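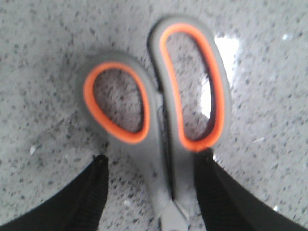 持ち手の内側がオレンジ色のハサミ

Drustholm くらしの相談室 > 住まい > カーテン・布もの

長すぎるカーテンの裾を自分で短くしたい(ミシンなし)
閲覧 734 回答 3 状態:受付中

Piyumi Selvanayagam
10月に引っ越しました。前の部屋で使っていたカーテンをそのまま持ってきたところ、居間の窓では丈が長く、裾が床に付いて折れ曲がっています。測ってみると、床に付くところからさらに5センチ余っていました。厚手の無地で、裏地はありません。別にレースのカーテンもあり、こちらも同じくらい長いです。

買い替えも考えましたが、まだ色あせもなく、生地も気に入っているので、できれば裾を詰めて使い続けたいと思っています。ミシンは持っていません。手縫いはボタン付けくらいしかしたことがなく、裁縫箱の中身も針と糸とまち針、普通のハサミだけです。

知りたいのは次の点です。
・床からどのくらい浮かせるのが普通なのか
・先に洗ってから切ったほうがいいのか
・アイロンで貼る裾上げテープでも大丈夫か。洗濯で剥がれないか
・まっすぐ切る方法。前にテーブルクロスを切ったときは、端が波のようになってしまいました
・レースのほうも同じやり方でいいのか

裾の内側に小さな重りのようなものが縫い込まれているのですが、これの扱いもわかれば教えてください。洗濯表示は、手洗い可、アイロンは低温、となっています。作業は床に広げてするつもりです。テーブルは小さくて全部載りません。

Loïc Lecomte
切る前にフックを見てください。プラスチックのアジャスターフックなら、後ろのつまみを動かして高さを変えられます。うちはそれで済みました。カーテンを上げるには、フックの掛かる部分を下げます。逆に動かすと余計に長くなります。

足りない分は切るしかないと思います。裾上げテープは使ったことがないのでわかりません。

Piyumi Selvanayagam(コメント)
ありがとうございます。フックは確認しました。アジャスターでしたが、もう一番上まで上がった状態でした。前の部屋でもそうしていたのを忘れていました。

Müzeyyen Karabulut
以前、貸衣装の店で丈直しをしていました。カーテンは自宅と親戚の家の分を何度も詰めています。ミシンがなくてもできますが、幅があるので時間はかかります。両開きなら一日に片側ずつと考えておくといいです。

まず洗うかどうかですが、先に洗ってください。綿や麻が入っている生地は洗うと縮むことがあり、切ってから洗うと今度は短くなって戻せません。ポリエステルだけの生地なら縮みは少ないですが、長く吊っていたものは埃もついているので、どのみち洗ったほうがアイロンをかけるときに汚れが焼き付かずに済みます。洗ったあとはレールに吊るして乾かし、そのまま一晩置きます。自分の重さで生地が下がるので、測るのはそのあとです。

丈の決め方は窓によります。ベランダに出るような大きな窓なら、床に触れない程度に少しだけ浮かせます。指が一本入るくらいの隙間があれば、掃除機をかけるときにも引っかかりません。腰の高さの窓なら、逆に窓枠の下まで垂らします。短くすると下から光と冷気が入ります。レースは厚手のカーテンより少し短くします。同じ長さにすると、閉めたときに後ろから白い端が見えることがあります。

測るときは吊るしたままで測ります。床に置いて測ると、ひだの分や生地の伸びで違ってきます。左端、中央、右端の三か所で、床に付かない位置にまち針を横向きに打ってください。古い建物だと床やレールが傾いていて、左右で数字が違うことがあります。差が小さければ平均をとり、目で見てわかるほど違うときは、それぞれの位置に合わせて斜めに線を引きます。

次に、今の裾をほどきます。多くの既製品は裾を三つ折りにして縫ってあります。糸を一目おきに切り、反対側から引くと抜けます。リッパーという道具があると楽ですが、先の細いハサミでもできます。生地まで切らないように、糸だけを持ち上げてから切ってください。両脇の縫い目も、裾から手のひら一つ分くらい上までほどいておきます。ここをほどかずに折り上げると角が厚くなり、針が通りません。

重りは、脇の角に入っている平たいものなら取り出してとっておき、最後に新しい角の折り目の中に入れ直します。裾全体に細い鎖のような重りが通っている場合は扱いが違います。主にレースに多いので、あとで書きます。

ほどいたら、折り目の跡にアイロンを当てて平らにします。低温の表示なら当て布をして、滑らせずに上から押します。

印をつけます。まち針の位置が仕上がり線です。そこから下に縫い代を足したところが切る線になります。厚手なら、裾の折り返しが5センチ、その内側に折り込む分を少し足すと落ち着きます。折り返しが狭いと裾が軽くなり、開け閉めのたびに外へはねます。もとの折り返しが深ければ、それと同じ幅にしておくと見た目が変わりません。

まっすぐ切る話です。波打つのは、たいてい布を持ち上げながら切っているときです。布は床に置いたまま動かさず、ハサミの下側を床に付けて滑らせるように進めます。刃を完全に閉じきらないで、先を少し残してまた開くと、切り口に段ができません。体のほうが線に沿って移動してください。線は定規を何度もつなぐより、厚紙を仕上がりの幅に切ったものを当てていくほうがずれません。印はチャコペンか、なければ使い古して薄くなった石けんで大丈夫です。濃い色の布なら石けんの線はよく見えます。

平織りの無地なら、横糸を一本抜く方法もあります。端に小さく切り込みを入れて糸を一本つまみ、布を寄せながら引いていくと、抜けたところに細い筋ができます。その筋の上を切れば布目どおりになります。ただし、洗って布目がゆがんでいると、吊るしたときに斜めに見えることがあります。そのときは布目より床との距離を優先してください。

ハサミですが、紙を切っていたものは避けてください。厚手の布を噛んで逃げます。切れ味は端切れか、見えない縫い代の部分で試します。一度で切れずに布が折れて挟まるようなら、別のを用意したほうが早いです。

縫い方は、まつり縫いで十分です。表に出る針目は織り糸を一、二本すくうだけにして、糸は引きすぎないこと。引くと表に小さなくぼみが並びます。糸はポリエステルの手縫い糸で、色は迷ったら布より少し濃いほうを選びます。長い糸を使うと絡むので、肘までの長さで切って、何度も継いでください。先に真ん中と両端をしつけ糸で留めてから縫い始めると、最後に布が余ることがありません。脇は裾のあとに閉じます。

裾上げテープは使えますが、低温表示の生地だと付きが弱いです。多くのテープは中温以上で接着する作りで、低温では端から浮いてきます。買うなら袋の裏で接着温度を確かめてください。脇の角だけは、テープにする場合でも糸で留めておいたほうがいいです。剥がれ始めるのはだいたい角からです。

レースについて。裾に鎖状の重りが編み込まれているもの、刺繍の縁がついているものは、下を切らないでください。縁がなくなると広がって落ち着きません。この場合は上で詰めます。上端の芯地を外し、余分を切って、芯地を付け直す方法です。手縫いでもできますが、ひだが縫い止めてあるタイプだと初めての人には難しいので、店に出すことも考えてください。裾が普通の三つ折りなら、厚手と同じやり方で構いません。薄い布は滑るので、下に古いシーツを敷くと動きません。

Piyumi Selvanayagam(コメント)
とても詳しくありがとうございます。生地はポリエステルと綿が混ざっていました。先に洗います。レースの裾を見たら、細い鎖のようなものが入っていました。これは切らずにおきます。
もう一つ教えてください。切らずに、折り上げて縫うだけではだめでしょうか。また引っ越すかもしれないので、長さを残しておきたい気持ちもあります。

Müzeyyen Karabulut(コメント)
できます。5センチなら、もとの折り返しをほどかずに、もう一度上に折ってまつるだけでも形になります。日が当たると、折った部分が透けて濃い帯に見えますが、気にならなければそれでいいです。気になるなら、一度ほどいて全体を深い一つの折り返しにすると線が減ります。
残しておく場合は、折り目のところに日焼けの線がつくことがあります。何年かして下ろすと、そこだけ色が違って見えます。次の部屋が長い窓になるかわからないので、好みで決めてください。角の重りは新しい折り目まで下ろしておくのを忘れないように。

Dénes Orbán
お店に頼むという選択肢もあるので書いておきます。うちは駅の裏にある Nanayakkara という直し屋に出しました。洋服の直しが中心ですが、カーテンも受けてくれます。料金は幅で決まるので、丈をどれだけ詰めても同じでした。裏地付きと、裾に鎖が入ったレースは割増です。

頼むときに困ったことが一つありました。仕上がり丈を「フックの位置から下」で伝えるのか「上端から下」で伝えるのか、店によって違います。うちは上端からの寸法を書いたのに、店のほうはフックからと受け取っていて、受け渡しの前に電話がかかってきて気がつきました。紙に図を描いて、どこからどこまでかを矢印で示しておくと間違いがありません。フックは外して渡しますが、アジャスターの位置は写真か何かで控えておいてください。戻すときに高さがわからなくなります。

テープについては、Wurico の裾上げテープを台所の小窓のカーテンに使っています。中温で付けました。手洗いで今のところ剥がれていません。居間の大きいほうは重さがあるので、テープでは試していません。

あと、切った布は捨てずにとっておくと便利です。同じ生地なのでタッセルが作れます。うちはひもの部分が切れてしまっていたので、余りで作り直してもらいました。

Loïc Lecomte(コメント)
レースはレールの手前と奥を入れ替えたら丈が合うことがあります。天井付けでなければ関係ないかもしれません。

Piyumi Selvanayagam(コメント)
皆さんありがとうございます。厚手のほうは切らずに、一度ほどいて深く折り上げることにしました。今は洗って吊るしてあります。レースは図を描いて、近くの直し屋に聞いてみます。レールは手前も奥も同じ高さでした。

Dénes Orbán(コメント)
持っていくときは、たたまずに筒状に巻いていくとしわになりません。うちの店は受け取りまで一週間かかったので、その間の目隠しに古いシーツをクリップで吊っていました。

この相談に関連するページ
レールが途中で引っかかる
Fara の遮光カーテンは家で洗えますか
カーテンの結露のカビを落とすには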